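FOR IMMEDIATE RELEASE

Stellex Residential Opens Applications for Barbier House, a 106-Apartment Residence for Working Adults in Bisport

BISPORT, January 12, 2026 – Stellex Residential today opened applications for Barbier House, a four-story building of 106 furnished studio apartments on the site of the former Barbier dry goods warehouse in central Bisport. The residence is intended for single adults and couples who work in the city and who need a complete home at a moderate rent, with lease terms starting at six months.

Barbier House is the first residential conversion by Stellex in Bisport and the largest the company has completed to date. Work on the building included a new roof, the replacement of all windows, a second stairway, and an elevator serving every floor. The original brick exterior was cleaned and repaired, and the painted warehouse sign on the east wall has been left in place.

"Bisport has added jobs faster than it has added small apartments," said a spokesperson for Stellex Residential. "Many people who start work at the hospital, the rail yard, or the schools spend their first year in a shared house on the edge of town and drive in each morning. We wanted to offer them a front door of their own within walking distance of work."

All apartments at Barbier House are rented furnished. Each studio includes a bed with storage drawers, a table, two chairs, a wardrobe, window shades, and a full set of kitchen and dining items. Stellex chose to furnish the apartments after reviewing the 191 responses it received to a survey of prospective tenants. Respondents most often named the cost of setting up a kitchen as the expense they had not planned for when moving into a first apartment, ahead of moving trucks and utility deposits.

The furnishing plan was prepared by Imell, a design studio that specializes in small homes. Imell was asked to work within a fixed budget for each apartment and to select goods that could be replaced one piece at a time. Tableware was selected for two people, with pieces that nest or hang so that they take up little cabinet space. Every item in the plan is listed on a printed inventory, which the tenant signs on arrival and keeps.

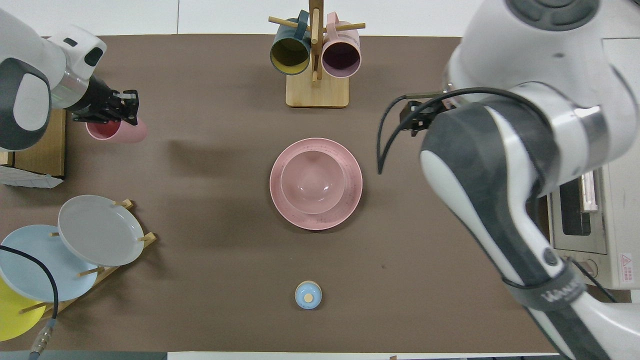
Tenants who already own kitchen goods may decline the set at the time of signing, in which case the monthly rent is reduced by a small amount stated in the lease. Items declined by one tenant are held in the building's storeroom and offered to others as replacements. Breakage through ordinary use is not charged during the first six months of a lease. After that period, single pieces may be bought at cost from the building office.

"A plate breaks, and in most furnished rentals that means a deduction and a mismatched cabinet," said the Stellex spokesperson. "We asked Imell to plan for the broken plate from the beginning. The same pieces will be available for as long as we operate the building."

Apartment layouts

Barbier House offers three studio layouts. The standard layout, used on the second and third floors, places the sleeping area beside the window and the kitchenette along the entry wall. The corner layout has windows on two sides and a longer counter. The accessible layout, offered on all four floors, has a roll-in shower, lowered counters, and wider clear space around the bed and table. Accessible apartments are held for applicants who have asked for them until all other apartments have been leased.

Ceilings are higher than in most new construction, an inheritance from the warehouse, and upper cabinets in the standard layout have been kept within reach by leaving the space above them open. Stellex tested the finished heating system on the north side of the building through the early part of the winter and added a second radiator to the ground-floor apartments on that side as a result.

Storage was a frequent subject in the survey. In addition to the wardrobe and bed drawers, each apartment is assigned a locked storage bay in the basement, large enough for a bicycle and several boxes. Bays may not be sublet. Tenants with no use for theirs may return it to the office for reassignment.

A shared kitchen on the ground floor

The ground floor includes a shared kitchen and dining room with 1,094 square feet of space, open to all tenants from early morning until late evening. It has two full-size ranges, a large sink, a bank of numbered pantry lockers, and seating at long tables. The room may be reserved for private use one evening a month per tenant, at no charge, through the building office.

The decision to build a shared kitchen shaped the plan for the individual apartments. Gas service was not extended above the ground floor, and the electrical load available to each studio had to be divided among heating, hot water, lighting, and cooking. Imell and Stellex agreed early in the project that daily meals for one or two people should be possible inside every apartment, and that larger cooking would be better served downstairs.

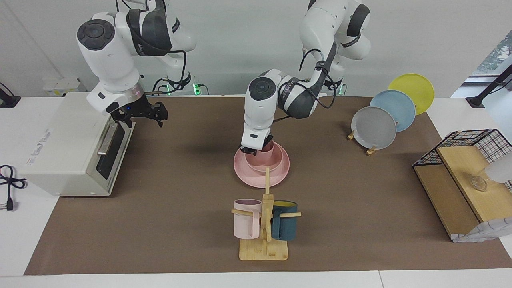
Kitchenettes in all three layouts are fitted with a two-burner electric cooktop, an under-counter refrigerator, and a sink with a drying rack above it. There is no built-in oven. Tenants will use a countertop appliance of the same general type as the boxy white toaster oven shown on the left end of the table, with its dark glass door and horizontal silver handle. The appliance will stand on a section of counter reserved for it, with its own outlet and a heat-resistant panel on the wall behind. Replacements are kept on site, and a unit that stops working will be exchanged by the building office within one business day of a report.

Stellex will hold an introductory cooking evening in the shared kitchen during the first month of occupancy. The session will cover baking and roasting in small ovens, the use of the two-burner cooktop, and the storage of leftovers in a compact refrigerator. Attendance is free and limited to tenants and one guest each. Printed recipe cards will be left in the dining room afterward.

Rents, leases, and how to apply

Rent at Barbier House includes heat, hot water, trash collection, and internet service. Electricity is metered separately in each apartment and billed at the utility's residential rate with no added fee. Leases are offered for six, 12, or 18 months. Tenants who sign for 18 months may end the lease after the first year with 60 days' written notice.

Applications may be made online through the Stellex Residential website or on paper at the leasing desk, which is located inside the Mill Street entrance. Applicants will be asked for proof of identity, proof of income or an offer of employment, and one reference. Stellex does not charge an application fee. The security deposit is equal to one month's rent and may be paid in four equal installments.

Applications received during January will be treated as having arrived at the same time, and the order in which they are considered will be set by a drawing. Applications received after the end of the month will be considered in the order in which they arrive. Applicants who are not offered an apartment may ask to remain on a waiting list, which will be reviewed twice a year.

Pets are permitted on the ground and second floors, with a limit of one cat or one small dog per apartment. Smoking is not permitted anywhere in the building or in the courtyard. Off-street parking is limited, and spaces are rented separately. A covered bicycle room with a repair stand is provided behind the elevator lobby.

Neighborhood and transit

Barbier House stands two blocks from Bisport's central bus station and within a short walk of the public library, the farmers' market, and the riverside path. The sidewalk in front of the building has been widened as part of the project, and six street trees have been planted along Mill Street. The warehouse loading dock has been rebuilt as a raised terrace that opens off the dining room. It will be furnished in the spring, once the paving has been sealed.

Two commercial spaces on the ground floor remain available for lease. Stellex is seeking tenants whose business would be useful to the people living upstairs, such as a laundry, a small grocery, or a repair shop, and has set opening hours as one of the terms to be discussed. Inquiries about these spaces should be directed to the commercial leasing office.

About Stellex Residential

Stellex Residential develops and manages rental housing in converted commercial buildings. The company retains ownership of the buildings it converts and employs its own on-site staff.

About Imell

Imell is an interior design studio working on small apartments, student residences, and staff housing. Its services include space planning, furniture selection, and long-term supply of replacement goods.

Media contact

Press Office, Stellex Residential, Bisport
Floor plans and a copy of the standard lease are available on request.

Related releases

Stellex Residential Completes Exterior Repairs at Former Barbier Warehouse
Imell Selected to Furnish Bisport Studio Apartments
Survey of Prospective Tenants in Bisport: Summary of Responses
Ground-Floor Commercial Space Available on Mill Street
Stellex Residential Names Winter Hours for Leasing Desk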